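**Best way to store long painted blocks?**

We've 30 of them from Undthorpe, mostly red and dark green, and the paint chips when they're tipped into a deep box. What do others use?

**kestport_lin**

Shallow trays. Lay them flat and stop at one layer. I lined mine with felt, 2 m for almost nothing.

**tsolakis14**

Grey bins are fine if you don't fill them. I keep six long ones in a bin, red and dark green together.

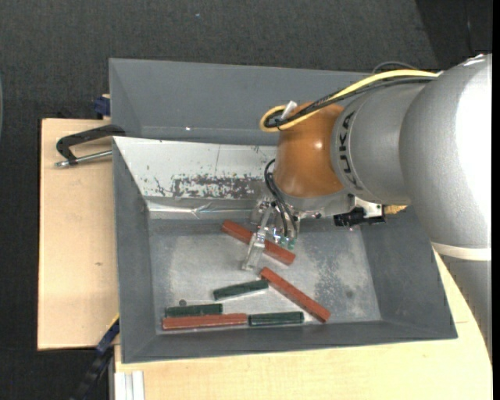 Wipe the bins out before you put anything back, as grit marks the paint as well. Sorting by colour is optional.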